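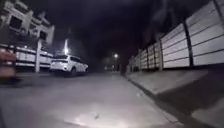 Fouzia Khokhar had set the lamp angle four times before she accepted that the bracket was bent. The rover stood at the top of the lane with its wheels chocked, drawing current and going nowhere. On the laptop, balanced on a paint can inside the garage door, the feed was clean. The lamp put most of its output on the nearest stretch of concrete, where one dark speck lay in the brightest patch, and gave very little to the curb farther along. The parked SUV came back white and hard-edged. The long fence on the right held its slats for a few sections and then lost them.

She wrote: lamp too low, 34 percent duty, bracket to be remade.

The drive board was a Sulent, bought used. The planner was her own, 609 lines, with a routine at line 244 that she had copied from a man named Drusov on a forum and never fully understood. It decided what counted as an obstacle. Drusov had stopped answering messages in August.

She pulled the chocks and sent the command. The rover moved forward one wheel turn and stopped.

OBSTACLE, the log said. CLASS UNKNOWN. CONFIDENCE 34.

She raised the threshold and sent it again. It stopped again. She walked out in her slippers, crouched, and picked up the speck between finger and thumb. It was a piece of bark. She put it in her pocket and went back to the garage.

The rover did not move.

OBSTACLE REMOVED, said the log. HOLDING FOR RETURN.

Fouzia read line 244 with her finger on the screen. There was no such message in it. She searched the whole file, then the board's firmware notes, then the file again – nothing. The battery had an hour left in it. Next door a window closed.

She went out, took the bark from her pocket and set it on the concrete in the light. Behind her the motors started.

2 min read

14 shares · 3 comments

Search stories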